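Movie Night at Home: The Stuff I Wish I'd Sorted Out Sooner

I've been running a film night out of my living room since we moved to Ilstead, and I've made pretty much every mistake you can make with a bedsheet and a projector. So these are my tips, in no order at all.

First, the sheet. Iron it! I know, I know. But creases show up right across people's faces, and in a black and white film it's all you can look at. I iron mine in the afternoon, roll it around a broom handle and leave it in the hall until we need it. A flat sheet works much better than a fitted one (ask me how I know). Clip it top and bottom, then pull the sides tight with clothespins and string.

Popcorn next. I make it on the stove in the big pot, with just enough oil to cover the bottom. Put three kernels in, wait for them to pop, then add the rest and take the pot off the heat for half a minute before it goes back on. More of them pop that way and fewer burn. Salt it while it's hot, and use the finest salt you've got, the coarse kind just ends up in the bottom of the bowl.

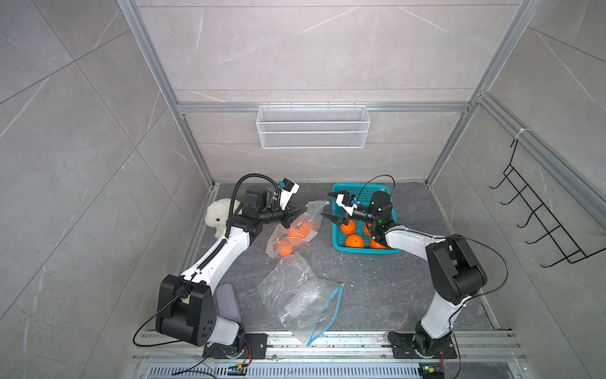
Photo: Oskari Turunen

Greasy fingerprints on disc cases come off with a drop of dish soap on a damp cloth. For the discs themselves, wipe from the center straight out to the edge, never in circles. I did circles for years and my copy of an old Niskanen melodrama skips in the courtroom bit to this day.

Butter on the couch! Blot it, don't rub, then cover the spot with cornstarch and go to bed. Vacuum it up in the morning. If there's still a mark, do it again before you try anything wet, and test whatever you use on the back of a cushion first.

Sound was my big headache. Our room is all hard floor and windows, and talky films came out like they'd been recorded in a bathtub. I dragged in the bedroom rug, closed the heavy curtains and moved the speakers up off the floor onto two kitchen stools, and what a difference. Fold a dish towel under each speaker if yours buzz.

In June it doesn't get dark here until late, so we black out the window with a cut-up moving box and painter's tape. Pull the tape off the same night or it gets stubborn.

And for cables across the floor, lay a doormat over them. I've got 16 people coming for the next one, a three-hour Brarano western, and I still need to borrow chairs.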